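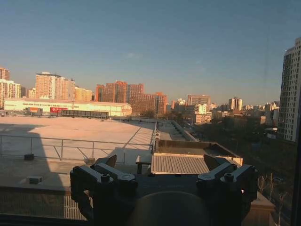
Low sun on the skyline, beyond a flat roof.

Cool roofs: read the small print first

The flyers for Sustach roof coating have reached most of our buildings by now, and several of you have asked whether it's worth the money. My short answer is that I don't know, and I don't think the people selling it know either.

The claim is that a pale coating keeps the top floor cooler in summer and cuts the power bill. Fine, I can believe the first half. Light colors throw back more sun than dark ones. But the flyer quotes savings of $600 a year and never says for what size of building, or compared with what. A tar roof? A concrete one that was pale to begin with? I wrote to Hemmin, the firm that does the installing, and got back the same flyer with a nicer cover.

Talha Mughal had two coats put on his building on Salitz Street last May. He says the upstairs tenants complained less – but he also put in new window shades the same month, so take your pick. His power bill went down a little. So did mine, and I did nothing at all.

Then there's dirt. A white roof in this city is a gray roof after a couple of winters, and the $500 cleaning plan is listed on the back page in very small type.

If you do get a quote, ask what happens to the warranty when water pools near the drains. Loko, the other outfit working this side of town, at least puts that in writing. Send me a copy of whatever they tell you and I'll print the useful parts in the May issue.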